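Stop the fight sooner. Please

4 May 2022

Five rounds is too long for most of these lads. There, said it.

Watched the Stelow card at the weekend, the whole thing, prelims and all. 2,248 in the hall according to the promoter and it sounded like more when the main event started. Then the third round came and it got very quiet very quickly. One man had stopped throwing. Hands up, chin down, walking backwards. His corner shouting at him to move his head. He wasn't moving his head.

It went on for another 89 seconds. I timed it off the replay. 89 seconds of a fighter who wasn't fighting, and a referee hovering with one arm half out like he was waiting for a bus.

I know the argument. Give the man his chance, he trained all winter, title on the line, comebacks happen. Fine. They do happen. I was at Dadirby last August when a flyweight got dropped twice in the opener and won it by choke in the second. Best night I've had in years. But he was grabbing legs, he was scrambling, he was doing somthing. That's the test and it isn't a hard one. Is he defending himself or is he just still upright?

And the corners. Where are the towels? Boxing has its faults, plenty, but a boxing trainer will pull his man out and get thanked for it a month later. In our sport its treated like a betrayal. Heretti had a rule written into their regional shows that the cornerman could stop it between rounds, no questions, full purse paid. Used it 2 times all season. Should be everywhere.

Judges can wait for another column. So can the weight cuts. Referees first, then corners, and the promoters can pay for the training.

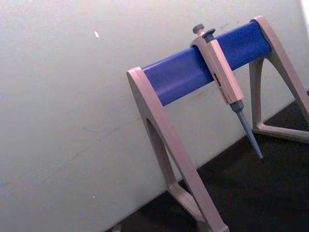
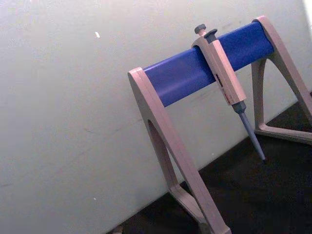
Ertürk wrote in after the last column to say that I've clearly never been hit, that fighters know the risk when they sign, and that a referee who steps in early robs a man of his win bonus, which for some of them is half the rent.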